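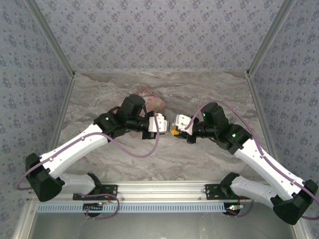 Jul 4, 2023: Lime mortar, fine joint mix for Zavetstead

Continuing from the March entry. The three-to-one mix from that round is too lean for the joints on the south elevation at Zavetstead, which are narrow and deep. It dragged on the iron and left voids at the back of the mock joint. Moving to two parts putty to three parts sand by volume, same putty, finer sand.

Putty is the Jastberg, from the tub opened in March. Kept under water with the lid on. Poured off the standing water, discarded the top skin, knocked up what was left with the wooden rammer until it stopped looking granular. No water added at this stage. It went from stiff to workable on ramming alone.

Sand is the washed sharp sand from Lyimo (the quarry, not Godfrey). Oven dried overnight, cooled with the tray covered, passed through the fine sieve. The coarse remainder is bagged on the lower shelf and labeled. Please do not put it back in the main bin.

Batch

Measured by volume, then weighed, so the batch can be repeated by weight.
Sand, dry, sieved: 1,885 g
Putty, drained and rammed: 1,079 g
Water: none at first, see below
Hair: none

Mixed by hand on the board first, then in the small pan mixer. Scraped down twice. The mix looked short for the first several minutes and then came together. Mylene wanted to add water at the short stage. Held off. This is the same thing we saw in March with the lean mix: the water in the putty takes time to reach the sand, and if water goes in early the mix ends up sloppy and shrinks.

Flow

Cone with the 100 mm base, table wiped with a damp cloth. First spread was low and uneven, with one side tearing. Rested the mortar under a damp cloth, reworked it, repeated. Second spread was even and a little wider. Added a small splash of water from the wash bottle and got a third spread that was too wide for joint work, with a shiny rim. Discarded that portion. The mortar in the molds is from the second spread, with no added water.

The splash was not weighed. It should have been. Next time the wash bottle goes on the balance before and after.

Filling the molds

Prisms in the three-gang steel molds, oiled lightly. Two layers, each tamped, struck off with the straightedge. Corner of the second gang was underfilled and had to be topped up after strike-off, so treat that prism as suspect for strength. It is fine for carbonation depth.

Mock joints filled between the limestone offcuts. Offcuts were soaked, drained and left until the surface sheen was gone. Mortar pushed in with the narrow iron in two passes, first pass pressed hard to the back. Much less drag than the lean mix. Face left slightly proud for beating back later.

One joint was filled against dry stone as a control. It stiffened at the edges while the iron was still in it.

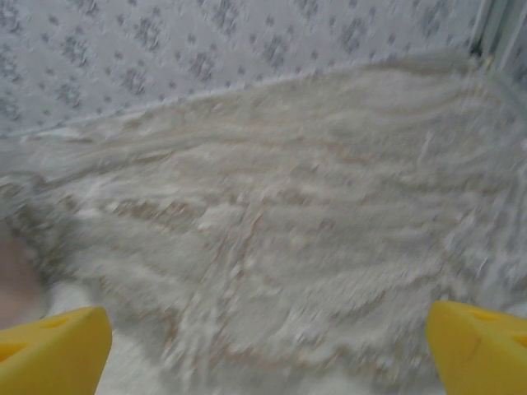
Yellow fingers, open.

Curing

Molds and mock joints are in the damp cabinet with a tray of water on the bottom shelf. The tray holds 200 mL to the line. Top up to the line, not above it, or it slops onto the lower molds when the door is opened. Humidity and temperature go to the Gistix logger. Its clock was still on winter time when I pulled the March data, so everything in that file is one hour behind. Clock is corrected now. I have not touched the old file. Add a note to it if you use it.

Do not demold early. Lime prisms without any hydraulic content have almost no green strength, and we lost two in March by treating them like the gauged ones. Leave them in the steel until the top face resists a thumbnail across its full length, then slide them out onto the slatted rack with both long sides open to air.

Misting: light, morning and late afternoon, fine nozzle. Surface should darken and then lose its sheen. If water is standing on the face it was too much.

Shrinkage

Studs are set in the end prisms only. Zero reading will be taken at demolding. I expect more shrinkage than the lean mix, given the putty content. The question is whether it shows up as a hairline along the stone or stays distributed through the joint. The first would rule this mix out for Zavetstead. The second would be acceptable as long as the face can be beaten back to close it.

Godfrey's view is that the sand grading matters more than the ratio and that we should run the same proportions with a third of the coarse remainder put back in. Reasonable. The widest of the south joints would take it. The narrowest would not, the larger grains would bridge at the mouth. Possibly two mixes for one wall, which the mason will not like.

Color

Wet color is too yellow against the old joint samples, but wet color means little here. Pressed a thin pat onto the porous tile to dry it quickly. Dried pat is closer, still slightly warm. The old mortar has specks of charcoal and unburnt lime in it that ours lacks, and from standing distance those probably account for part of the difference. Will compare again with a cured and brushed face before changing the sand.

Cleaning up

Pan mixer rinsed, paddles off and drying. The bearing on the left paddle shaft is noisy. Grit in the seal, I think. Grease it before the next batch. Rinse water went in the settling bucket and the sink was kept clear.

To do

Order more of the Jastberg putty. The tub will not cover another full round.
Weigh the wash bottle before and after any water addition.
Mylene to dry and sieve the next tray of sand.
Godfrey to write out the grading for the blended sand.
Phenolphthalein bottle is nearly empty.
Beat back the mock joints when they are leather hard. Stiff brush, end on, no dragging.
Demold and take zero readings, same gauge as March.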